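Records Transcriber and Family Linkage Researcher (part-time, fixed term)

Wenari Family and Parish Records
Reports to: Holger Åberg, collections editor
Location: reading room two days a week, remaining hours from home
Start: July

Wenari maintains a linked index of households, marriages, burials and farm tenancies for a group of rural parishes. The index is used by family researchers, by local history groups, and by people who have inherited a box of letters and want to know who wrote them. We are hiring one person to transcribe source material and to propose links between individuals who appear in more than one source.

The post is for 764 paid hours in total, spread over the term by agreement. There is no expectation of evening or weekend work except for two open afternoons, which are paid at the same rate.

Background

The index currently holds over 3000 person entries. Of these, 774 are unlinked, meaning that the person appears in one source only and has not been tied to a household, a spouse or a parent. Most of the unlinked entries come from the Forsberg bequest, a run of tenancy books, rent receipts and family letters that reached us without a finding list. The tenancy books give the name of the head of household and the name of the holding. They seldom give ages, and they almost never name wives or daughters.

The main difficulty is repeated names. Several families used the same two or three first names for eldest sons over four generations, and tenants were often known by the name of the holding and not by surname. A man may appear under one name in the marriage register, another in the rent book, and a third in a letter from his sister. Spelling is not consistent even within one hand. The Arham papers, which came to us later, help with part of this, as they contain a household list drawn up by a schoolteacher with nicknames noted in the margin.

Duties

Transcribe assigned pages from images, line by line, keeping original spelling, abbreviations and deletions.

Enter transcribed data in Dividero, our in-house indexing tool. Dividero stores the transcription and the interpretation in separate fields. Nothing interpreted goes in the transcription field, including expanded abbreviations.

Propose links between entries. Each proposal must cite at least two sources, or one source and a written argument. A shared name and a shared parish do not count as an argument.

Review link proposals made by others and record agreement, disagreement or "not resolved."

Answer written inquiries from descendants. Replies go out under the name of the project and are checked by the editor before sending.

Prepare short family pages for the website. A family page covers one couple and their children, gives sources for each date, and marks approximate dates as approximate.

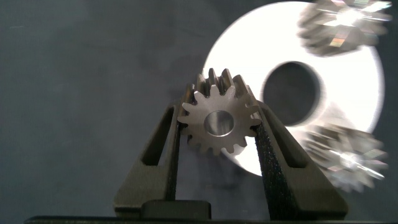
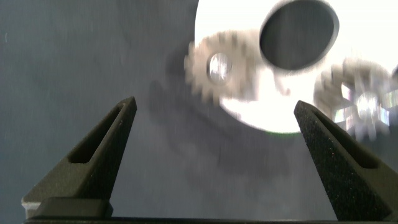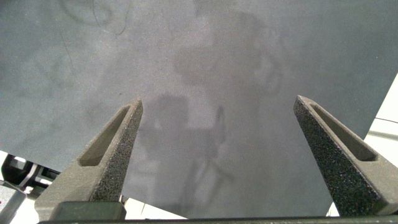

Requirements

Experience reading nineteenth-century handwriting in English. You do not need a certificate, but you will be asked to complete a test transcription.

Working knowledge of civil registration, census and parish sources, and of what each one can and cannot prove.

Accurate typing. Speed is a secondary matter. A page of a tenancy book takes most people an hour at first and considerably less after a few weeks.

Ability to write a plain paragraph that separates what a source says from what you think it means.

Willingness to leave a question open. Roughly half of the proposals in the index are marked "not resolved," and this is an acceptable result.

Useful but not required

Some Latin, enough for register headings and burial notes.

Familiarity with farm leases, field names or the inheritance of tenancies through marriage. A number of holdings in the bequest passed to a son-in-law or a stepchild's husband, and the books record only the change of name.

Experience with interviews. A small part of the work involves taking down recollections from older family members by telephone -- usually thirty or forty minutes, with notes typed up the same day.

Working practice

Reading room hours are 9:30 to 4:30 with a break for lunch. The room is shared with one other researcher. Original volumes are used only when the image is unreadable, and are requested the day before. Pencils only. Bags and coats go in the lockers on the ground floor.

At home you will need a reliable connection and a screen large enough to show a page image beside the entry form. We can lend a monitor for the length of the contract.

New transcribers spend their first weeks on pages that have already been done, and the two versions are compared. Differences are discussed with Holger Åberg, and the guide is amended where it turns out to be unclear. The present guide has a long section on the letters I and J, most of it produced in this way.

Living persons are not published. Entries for anyone born within the last hundred years stay closed unless a death has been recorded or the family has supplied one. Staff have access to closed entries and must not pass on their contents, including to relatives who ask in good faith. Adoption and paternity questions go to the editor without exception.

Staff may research their own families in the index, but may not propose or review links within them. Please say at interview if this is likely to apply to you.

Pay and terms

Hourly, paid monthly against a timesheet. The rate is on the further particulars sheet, which we send on request. Travel to the reading room is not covered. Travel to a family interview, where one is agreed in advance, is covered in full.

The contract may be extended if the Arham papers are funded as a separate stage. No decision has been made on this.

How to apply

Send a letter of no more than two pages and a list of relevant work, paid or unpaid, to Sille Vigfúsdóttir, project office. In the letter, describe one identification you have made between two records, state the evidence for it, and state what would have changed your mind. It may come from your own family. We give more weight to this part of the letter than to the list.

Applicants on the short list will receive two page images by email and have three days to return a transcription. The test is unpaid and should not take longer than two hours. Leave gaps where you cannot read a word, and mark them with square brackets. Guesses should carry a question mark inside the brackets.

Interviews are held in the reading room or by video, as you prefer, and last about forty minutes. Part of the time is spent going over your test transcription with both members of staff.

Questions about the work itself can be sent to Holger Åberg through the project office. Questions about hours, access to the building or adjustments to the test should go to Sille Vigfúsdóttir. The reading room is on the second floor -- there is a lift from the side entrance.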